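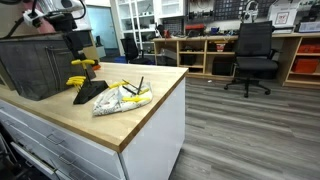

**Protective stop on tool return task, gripper stays closed after reset**

**Shobha Amin**
Task is T-handle hex keys, picked off a cloth and returned to the angled holder. Arm controller is a Setumton, gripper is a Fleltar two-jaw with the wrist camera. Planner is the stock one from the Grollerar package.

We ran 97 cycles on Wednesday. Two ended in a protective stop. In both cases the sequence was:

1. Jaws close on a handle.
2. Gripper reports "object detected", width within tolerance.
3. Arm starts the lift, wrist torque climbs, controller stops the arm.
4. Operator clears the stop. The gripper does not open. It stays closed at full hold force until power is cycled.

Item 3 I can live with. Item 4 I can't. After the second stop the operator reached in to free the tool by hand, with the arm reset and the jaws still holding. No injury. The cell is locked out until I understand this.

Firmware is the August release on the gripper, one version behind on the controller. Log excerpt:

```
GRIP close cmd accepted
GRIP obj_detect = 1
ARM lift start
ARM wrist torque limit
ARM PROTECTIVE STOP
ARM stop cleared by operator
GRIP open cmd rejected (state: HOLD_LATCHED)
```

Has anyone seen HOLD_LATCHED outside of an e-stop?

---

**mill_and_error**
HOLD_LATCHED is documented. Loss of the arm's ready signal during a grasp latches the jaws so the part isn't dropped. Clearing the stop on the arm side doesn't clear the latch. You need a separate release on the gripper channel, and it has to be sent while the arm is stationary.

So the gripper did what it is configured to do. Your recovery procedure is missing a step.

---

**Shobha Amin**
I found the page. It describes the latch for e-stop and power loss. It does not mention protective stop. If the two are treated the same, the manual should say it.

---

**torquewrench_tad**
Set the latch aside for a minute. Why is wrist torque climbing on a hex key? A hex key weighs nothing. You're either clamping a shaft that is still hooked under another tool, or you've got cloth in the jaws. My money is on the cloth. Object width would still read in tolerance with one layer of thin fabric on the handle.

Can you post a wrist camera view from near the pick?

---
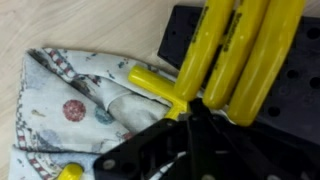

Jayanthi Varghese

I run this cell with Shobha. Look at the gap between the jaws: a thin pale strip of fabric is visible in it. I can't tell from one view if it is clamped or only lying behind. The T-handle next to the jaws is resting on the cloth, and there is another yellow end at the lower left that comes up from beneath the fabric. The planner has no class for cloth. It treats everything that isn't yellow as table.

On cycle 49, the first of the two stops, I watched the whole lift. The cloth went up with the tool, and a second tool was wrapped in the fold. That accounts for the torque. I didn't see the other stop myself.

---

**torquewrench_tad**
Then fix the pick. Put the tools on a bare surface, or tape the cloth flat. Stops go away, latch never comes up.

---

**mill_and_error**
Disagree. That removes one cause of the stop. Any other cause puts the operator back in the same position, with a live gripper at hold force and a screen that says the arm is clear. The latch handling comes first and the cloth second.

---

**Shobha Amin**
Agree with mill_and_error. Also, the cloth is part of the task. Tools come back to us in rags and they'll keep coming back in rags. Taping it down would give a better success rate on a job we don't have.

---

**torquewrench_tad**
Fair. I'd still lower the torque limit for the first part of the lift -- a snag should stop the arm before it has pulled a fold tight.

---

**krishnan_cells**
We had the same latch behavior at Krishnan on parts in bags. Two changes:

- Recovery script checks gripper state before it reports clear. If latched, the screen shows GRIPPER HOLDING and the gate stays locked.
- Release is a separate button, pressed from outside the gate, with the arm supported low over the table so the part has nowhere to fall.

We also tried an automatic release after reset. Don't. It dropped a part on the first day and I took it out.

---

**Jayanthi Varghese**
Tried the manual release on the gripper channel this afternoon with the arm stationary. Jaws opened, state went to IDLE, no power cycle. So the latch is confirmed as the cause of item 4.

Gate interlock is being rewired along the lines krishnan_cells describes. Lift torque limit is next. No change to the cloth.

---

**Shobha Amin**
Sent the log to Fleltar and asked them to add protective stop to the latch page. Leaving the thread open until they answer. The cell stays locked out until the interlock has been tested with the jaws latched on a tool.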